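# The Osard Small Room Bin

I'm Sewwandi Majumder, and I sell the kind of household stuff I end up using myself. The Osard is our little living room bin. I started stocking it in November, when I got tired of walking to the kitchen every time I peeled a tangerine or opened the mail, and it has been one of my steadiest sellers ever since!

It's a plain black cylinder with no lid and no pedal. You drop things in the top and that's the whole deal. I also carry the Jernemel, which has a swing lid and stands a good bit taller, but for a sitting room I'd go with the Osard every time.
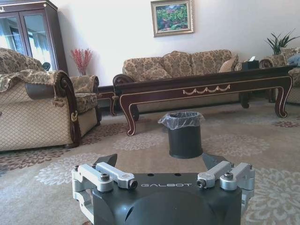
My customers mostly ask me where to put it, and they worry it'll look out of place with nice furniture. I get that! My own rule is to stay within arm's reach of wherever you sit. With a room full of pattern (a floral carpet, damask cushions, a gold picture frame on the wall) I'd still pick black, and I wouldn't go hunting for a bin that matches the upholstery. Dark wood helps too — a cabinet or a carved chair arm gives the black something to go with.

**Liners**

You don't need special bags. I like the clear Skatmont ones, which come 60 to a roll, but whatever fits will do. Shake the bag open first, push it down to the bottom, then fold the extra over the rim all the way around. Leave a generous fold, especially if you toss in heavier things like apple cores or wet tea bags. If you hate the crinkly look, go one size down and pull it snug. 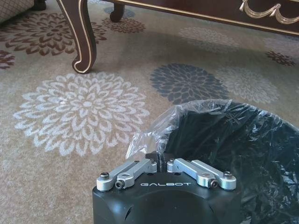

*Clear liner folded over the rim of a black bin.*

**Price and shipping**

- One bin: $17
- Roll of Skatmont clear liners: $20
- Both bought together with the Amarasinghe dustpan set: $42

Bins go out in a plain carton. Wipe yours down with a damp cloth and a drop of dish soap, and let it dry before you put a new bag in. Returns are fine if it hasn't been used — just drop me a note with your order number and I'll send you a label.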